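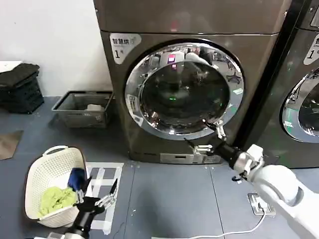
Front-loader with a chrome door ring and tinted glass.

The Badeo Uto is a small electric hatchback with a 30-minute fast charge, a glovebox that closes on the second try, and a fan base that will corner you at a wedding. I've had one since August. It has now covered 2389 miles, most of them uphill in spirit.

Badeo pitches the Uto at people who think the larger Strand is too much car. Having driven both along the coast road to Rindcombe, I'd say the Strand is exactly enough car and the Uto is enough car for one adult and a bag of onions. The steering is light and quick. The ride is fine until you meet a speed bump, at which point you and the car hold separate opinions about where the floor should be.

Lucie Chisholm bought hers used, with 1147 miles showing and a previous owner's parking permit still stuck to the windshield. She traded in a diesel wagon for it. "I miss the trunk," she told me. "I don't miss anything else, apart from the seats. And the radio."

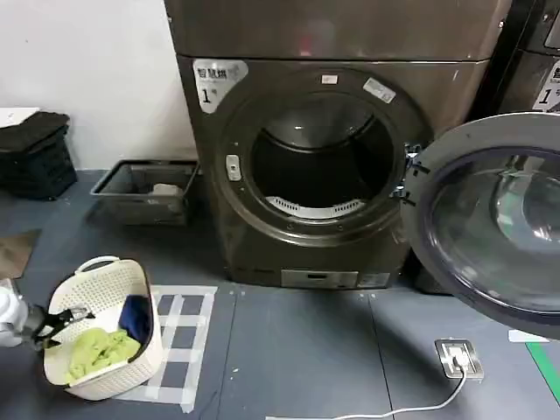
Page last updated in August

The radio deserves its own complaint. Volume lives on a touch slider below the screen, right where your thumb lands when you reach for the heater. I have blasted myself with traffic reports more times than I'd like. Valter Gouveia, who runs the service desk at the Rindcombe dealership, says a software fix is coming. He said so in the voice of a man who has said it before.

Still, the thing is cheap to run. Gouveia's schedule calls for a first check at 3000 miles, and his list for that visit fits on half a sheet: tires, brake fluid, wipers, cabin filter. He also rotates the tires — the Uto is hard on its front pair, particularly if you enjoy leaving traffic lights ahead of everyone else, and Uto drivers do.

I'm due in a few weeks. I plan to ask for the loaner Strand and return it slowly.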